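Skarow kitchen trial moves to cookware and clear containers

The kitchen handling trial at Skarow entered its second round in May with a short set of everyday items: a stainless steel pot with two loop handles, its glass lid, a corn cob and a clear container. The list was drawn up by Costel Pană of Condelo, who runs the setup. The round covers 94 placements, 22 of them with the corn inside the pot and the lid set down to the right of it on the brown cloth. 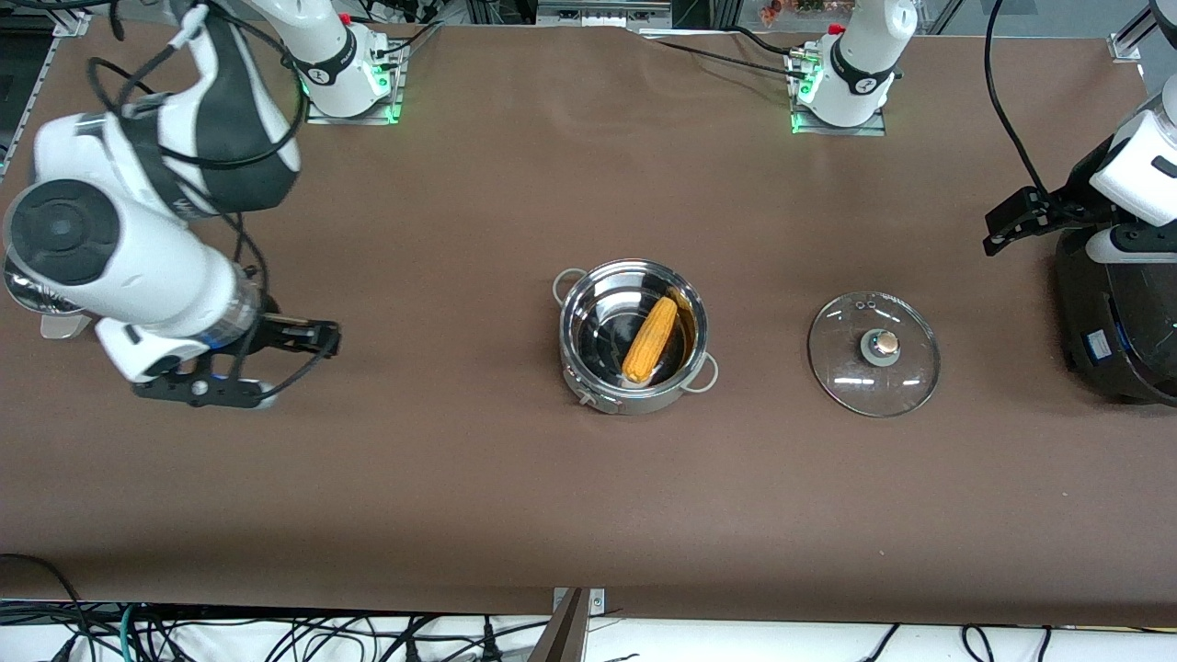 Clear items

Transparent walls remain the harder case. Highlights along a ridged rim shift with the viewing angle, and a plain beige background gives little contrast – the outline has to be read from the tint and the glints.
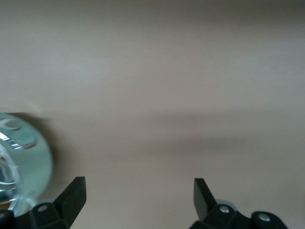
Will the item list be released?

Condelo plans to post it with the placement notes once the round closes. The combined log for both rounds stands at 582 entries, and Pană is checking it against the Garo item codes. Entries without a code will be held back until the next update.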